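Teaching by hand: household demonstrations enter their second phase

Programme news

The Nudska household manipulation programme has moved into the second phase of its demonstration work, in which participants record everyday tasks in their own homes using hand-held grippers. The first phase took place entirely at the Konberg laboratory and closed at the end of the summer. Recording in homes began on a Tuesday in the middle of term and will continue through November.

The purpose of the programme is to build a shared collection of demonstrations from which robot arms can learn to handle clothing, bedding and other soft household goods. A participant carries out the task with a gripper in each hand, and the movement of the tools is recorded together with the view from the camera mounted on each one. The arms in the laboratory are fitted with jaws of a matching shape, so that a movement made by a person can be reproduced by the machine with little conversion.

In the first phase the team compared this approach with remote control, where an operator guides the arms from a separate station. Both methods remain in use. Remote control gives a record of what the arm itself did, including its limits of reach and speed, and is preferred for tasks in which the arm must push or press. Hand-held tools are quicker to learn and can be taken anywhere. For folding and laying out garments, operators at the remote station needed far more practice before their recordings were smooth enough to keep.

"Cloth is difficult to teach at a distance," said Rekha Rajan, who leads the demonstration group. "A person holding the gripper can feel a seam slip and correct the grip at once. At the station, the operator has to judge the same thing by eye, and the correction comes late."

Each household in the second phase is asked to complete 40 demonstrations over the course of its participation, divided between folding, turning garments the right way out and clearing clothes from a bed or chair. Participants use their own clothes and their own furniture. They are asked not to tidy beforehand or to change the bedding for the occasion, and the usual light in the room is to be kept wherever possible. 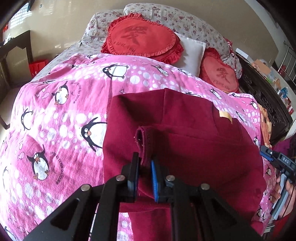 The guidance on grip has also been revised. Participants were previously told to take hold of a garment at its corners, as they would on a laboratory table. Recordings from the first homes showed that many people prefer to begin at a folded edge or a seam, particularly with thicker garments, and this is now accepted as a valid start. The fingers should be fully closed before the cloth is lifted, and the tool should be held still for a moment after the grip is made. Fast movements between grips are permitted, but the wrist should not be turned so sharply that the camera loses sight of the work.

Failed attempts are not to be deleted. If a garment is dropped, the participant should pick it up again and carry on – recordings of recovery were scarce in the first phase, and the arms performed poorly whenever a fold came undone. Fadime Oral, who is responsible for reviewing the material, has asked that only recordings interrupted by a fault in the equipment be marked for removal.

Review is carried out in two stages. The first is automatic and checks that the movement of both tools has been tracked from beginning to end. In the second, a member of the review group watches the recording and notes the type of garment, the surface and the way in which the task was completed. The collection is expected to reach 1000 reviewed demonstrations before training begins on the Zadent arms.

Participants are reminded that letters, medicines, photographs of family members and similar personal items may be recorded if they are within view. Any household may ask for a recording to be withdrawn, without giving a reason, at any point before the collection is released to partner groups. Requests should be sent to Saron Gudeta in the programme office.

A further eight households will be admitted to the programme once the present group has finished. Preference will be given to homes with more than one adult willing to take part, as differences in hand size and working habit are of particular interest. An introductory session on the use of the tools will be held in the Cárdenas Room at Konberg, led by Latrice Bellamy, and attendance is required before equipment can be issued.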